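Waiting for the Terns at Clestthorpe

I got to Clestthorpe at 5 a.m. with a thermos, a borrowed scope and the wrong boots. The parking lot was already half full. Bird people are early people, and tern people are worse!

If you've never seen a least tern, picture a gull that somebody shrank and sharpened. It weighs less than a stick of butter, has a yellow bill with a black tip, and screams at everything. It also nests right on the open sand, in a scrape you could cover with your palm, so for a few months every year the long spit here gets roped off and the dog walkers grumble and take the inland path.

Nobuhle Dlamini met me at the gate. She has run the colony survey for 9 seasons and walks over loose shingle faster than I can walk on pavement. "Keep to my footprints," she told me, and then she was off (so were the footprints, more or less, because the wind was filling them in). 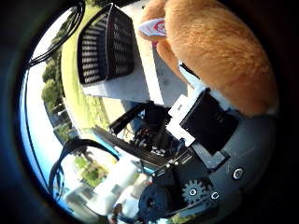 Orange plush, up close.

The eggs are the thing. I stood a yard from a nest for a full minute while Nobuhle pointed at it, and I saw sand. Then a bit of the sand had speckles, and then there were two eggs, and after that I was scared to move either foot. She wrote a number on a popsicle stick, pushed it in a little way off and kept going.

Last season's count was 145 nests on the spit and the small island behind it. That's a good year for this colony, and Nobuhle puts a lot of it down to the winter storms, which scoured off the beach grass and left the bare ground terns like. A bad year looks very different. One high tide in June can take the whole lower beach in a night, and the birds either start over or leave.

They do start over, though, and that's the part I love. By mid-morning we were watching a male carry a tiny silver fish up and down the beach, showing it to one female after another. Two of them ignored him. The third took the fish, ate it and flew off. He stood there for a bit and then went back out to sea for another one.
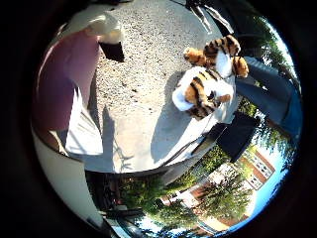

The long way south

Most of what we know about where these birds go in winter comes from leg bands, and a leg band only tells you something if somebody reads it. Arlindo Toledo has been reading them for years, mostly through a scope, mostly lying on his stomach. He's banded 679 chicks at Clestthorpe and the smaller beach at Troststead, and he can tell you off the top of his head which ones came back.

His favorite is a female he calls Kong, who was the smallest chick in her batch. She has nested within sight of the same channel marker three summers in a row. In between she goes to South America - he thinks the coast of Brazil, but she's never been spotted there, so he's careful how he says it.

I asked what he'd like visitors to do. Stay out of the ropes, he said, and if terns start diving at your head, back up the way you came. You're near a nest, even if you can't see it.

The ropes come down in late August. I'm going back in June, with better boots.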